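Ticket 353: Muvow label printer drops off the wifi
Opened by: Petro Pavliuk
Status: open, waiting on me

First note
Right, so the little Muvow has started doing its vanishing act again. I can print one label, maybe a short run if I'm lucky, then the light goes amber and the laptop swears there's no such printer. Turn it off and on and it's back! For a bit. I've got 600 jam labels to get through for Potorari and I'm losing the will.

What I've tried so far
Moved it nearer the router (no change). Deleted it from the laptop and added it again, which took three goes as I kept typing the wifi password wrong. Printed over the USB lead instead and it was perfect, so the print head and the roll are fine. I was quite cheered up by that, but the lead is far too short to live with.

Roxana Olteanu asked on the phone whether it's worse in one room than another. I've had it in the kitchen and the back room, and it sulks in both. Paper size is set to small square, plain white, no border, in case that matters to anyone.

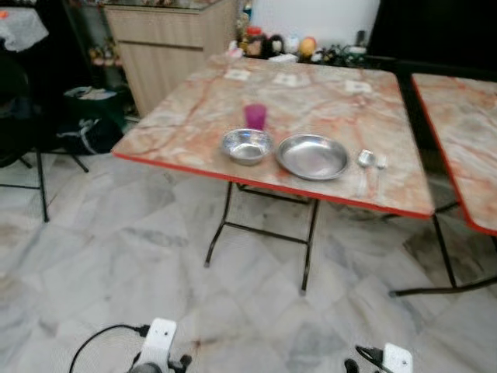
Reply from Roxana, pasted in so I don't lose it
"Log in to the router, find the printer and give it a fixed address. Then switch off sleep mode in the Muvow menu, it's set to 300 seconds out of the box."

After the fixed address
Better! It got through most of a roll before it went amber. I haven't done the sleep mode bit yet as I can't find the menu (is it under Network or Power?). Roxana, could you give me a ring when you see this? I'm in all afternoon.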